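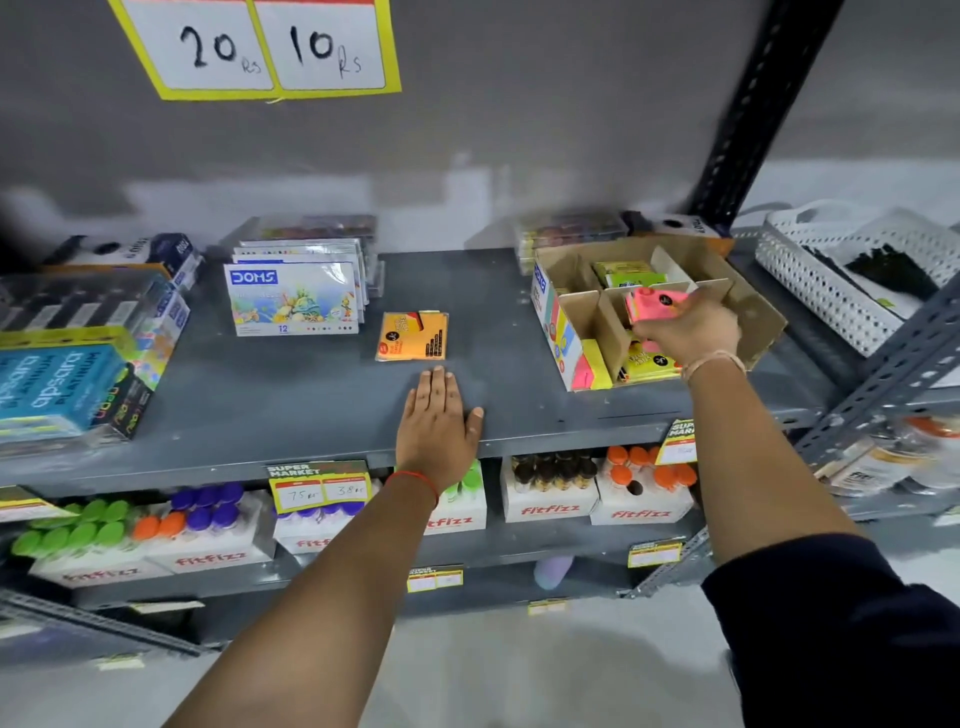
Despina Vidmar has supplied stationery to small shops in Mirkville since leaving the paper merchant Bednarek, and her main concern is price points. "A shop with two round prices needs very little change in the till," she says. "With odd prices, you hold coins all day."

Her range at Nurano runs to 2,108 lines, most of which she would like to drop. Slow items are reviewed every March and withdrawn after 3 poor quarters. Margins on paper goods are thin -- 6 per cent on notebooks, less on envelopes -- and carriage takes part of that.

She does not expect wholesale prices to fall. "Pulp went up, then freight. We reprinted the list twice."

The next list is dated 25/09/2021.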